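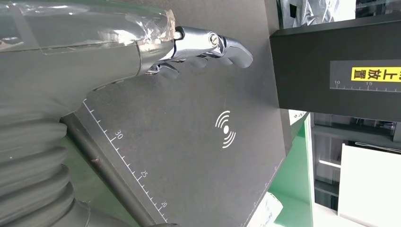
Call for participants: chore raters and task operators, counter and packing work

Zekomura is recruiting participants for a study of how far current robot arms can take over small manual chores from people who do them for a living. Two kinds of participant are needed. Raters watch the arm attempt a chore and score the result. Operators guide the arm through the same chore by hand controller. You may apply for either role or for both.

Background

Dovent is a list of 423 short chores collected from kitchens, laundries, stock rooms and shop counters. Each entry names a starting state, a finished state and a time limit. Typical entries are "close the bag and set it on the counter" or "line up the box with the ruler edge." Most take an experienced worker a few seconds.

The arm does not yet do them at that speed, and on many entries it does not finish. Rigid objects of known size are the easy part of the list. Thin film, bags, cloth and anything that changes shape when touched account for most of the open entries. We want scores from people who handle these materials daily, as our own engineers tend to be generous about what counts as done.

What raters do

A rating session lasts 45 minutes. You sit beside the work cell with a tablet. For each attempt you record whether the finished state was reached, whether you would accept the result from a new coworker, and whether anything was left behind that another person would have to clear up. There is a free text field. Please use it. "Bag closed but film trapped under the box" is more useful to us than a low score alone.

You will not be told whether an attempt was run by the control software or by an operator. Raters who work both roles are never assigned to rate their own attempts.

What operators do

Operators work standing. You move the arm and open and close the gripper with a hand controller while watching the table directly and, if you want it, the wrist camera view on a monitor. The wrist view is close and does not show the whole job, particularly with soft packaging.
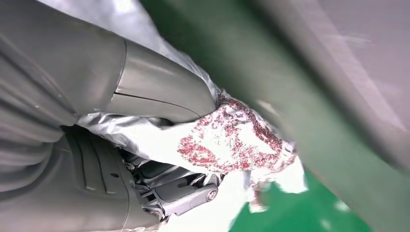

Expect film to catch on the fingers and fold in ways that hide the object under it. An attempt may be stopped at any point, by you or by the session lead, and a stopped attempt is still logged and still paid. Do not reach into the cell to free material while the arm is powered. The session lead, Ryota Tamura or Kimie Kuroda depending on the shift, will power it down first.

Training takes two sessions and is paid at the same rate as regular work.

Who should apply

Current or recent work in retail, packing, cleaning, food preparation or home care is required. Experience with robots is not. For operators we also need normal or corrected vision and comfort with standing for a full session. Left-handed applicants are welcome; the controller can be set up for either hand.

People employed by Rizk or Gasier, which supply parts and software to the project, cannot take part as raters. They may apply as operators.

Pay and schedule

Payment is by the session, including sessions cut short on our side. Travel within the city is refunded against receipts. Sessions run mornings and afternoons, with the first group starting in March. Please indicate in your application which you can attend. We cannot offer evening slots.

Data

We keep your scores, comments and controller input under a participant number. Your name is stored separately and is not passed to suppliers. You may withdraw at any time and ask for your records to be deleted up to the point where the results are pooled.

How to apply

Send a short note stating your current or most recent job, the materials you handle most, the role you want and your available times to Chiyo Sasaki, participant office, Zekomura. No resume is needed. Technical questions about the work cell or the chore list go to Akihiko Ueda at the same office. Applicants for the operator role will be invited to a short trial at the controller before a place is confirmed.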